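Kokine Residency > Resident Diaries > July

We use cookies to remember your reading preferences. Accept | Manage settings

Diary of the Translation Residency, July

The morning session opened at 9:00 in the upper reading room. Gunnel Sjöberg presided and asked residents to report on the state of their drafts. I reported that the second part of the Brynjólfsdóttir novel now stands at 26 chapters in English, of a total of 29, and that the dialect passages remain unsettled.

Discussion of those passages occupied most of the hour. Esben Nørgaard holds that the fishermen's speech should be given in plain English, with word order alone to mark it. Ea Hauksdóttir favors a light use of older coastal words. I have adopted her approach for the letters and his for the dialogue, and will review both at the end of the month.

The afternoon was given to the glossary. Þórarinn Kragh has kindly lent the residency his card file, which holds 900 entries on boats, nets, and weather. Several terms I had rendered as "squall" are in fact three separate winds, and chapters four through 11 must be corrected accordingly. The word for the slack hour before a tide turns has no satisfactory match. I have left it blank.
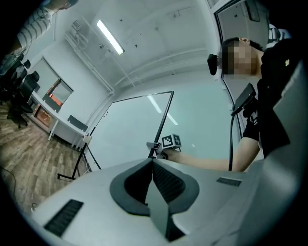 A man in a black T-shirt, July.

Malou Fogh wrote after supper to confirm that Atirow will print 2000 copies and requires the translator's preface by the close of the month. I drafted two paragraphs and struck out the first. The library closed at ten, and I carried the remaining cards upstairs to finish the entries under "rope."

Contact the Residency Office | © Kokine Residency | Back to top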